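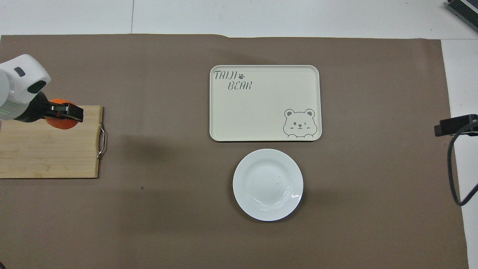 Home | Stories | Ask a Grown-Up | Games | Search

How does a robot know where the orange is?

A robot arm is a set of motors and joints. It can't do much until someone gives it software, the instructions that run on its computer. Picking up a piece of fruit takes several programs working together.

The first program looks. A camera sends a picture to the computer, and to the computer that picture is only a big grid of numbers. The program searches the numbers for patterns it has learned. One patch is probably an orange. Another is probably a plate. Engineers call this job perception.

The second program plans. It works out a path for the gripper through the air, so the arm won't bump into anything on the way.

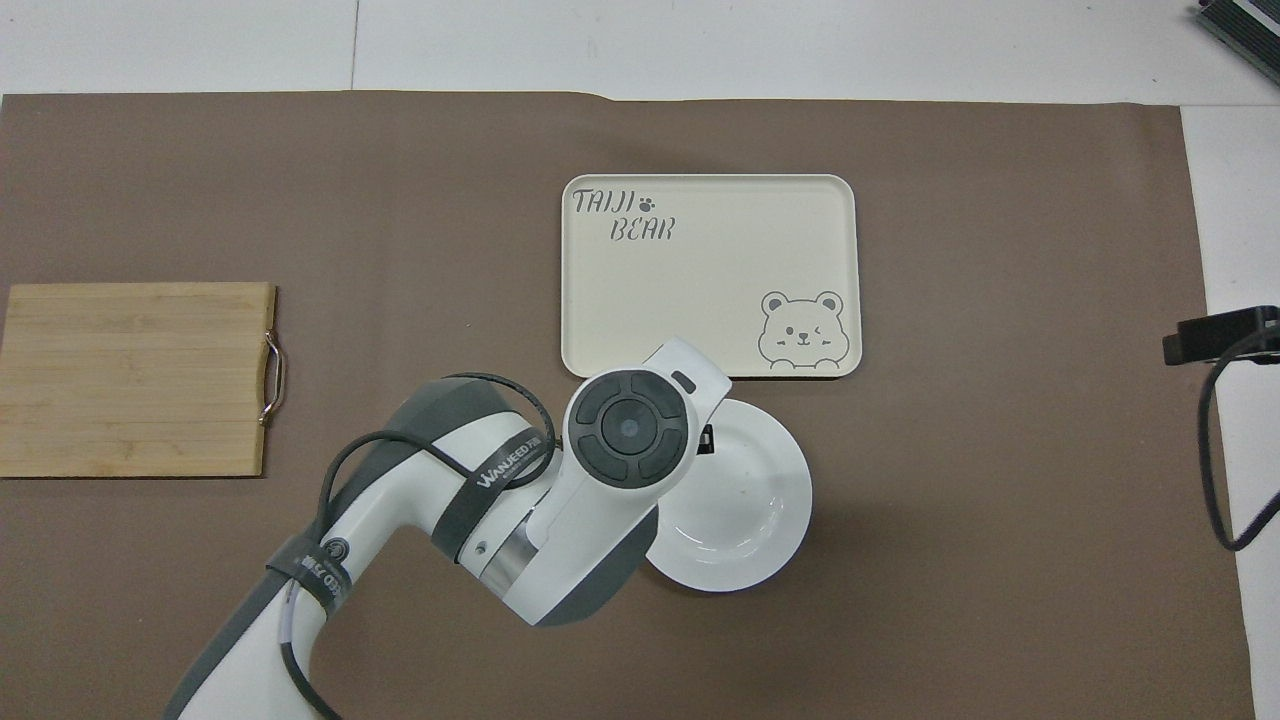 The arm reaching over the table. The tray has a winking bear on it.

The third program is called control. It tells each motor how far to turn and how fast, and it checks again and again that the joints are where they should be. If one is a little off, it sends a correction.

Wanda Nakamura writes planning software called Rulano. Her first version had 36 rules for moving around a plate. "I threw most of them away," she says. "The arm kept stopping to think."

Try it yourself: ask a friend to close their eyes, then guide their hand to a cup using only words. You are the planner — and your friend is the motors. How many instructions did you need?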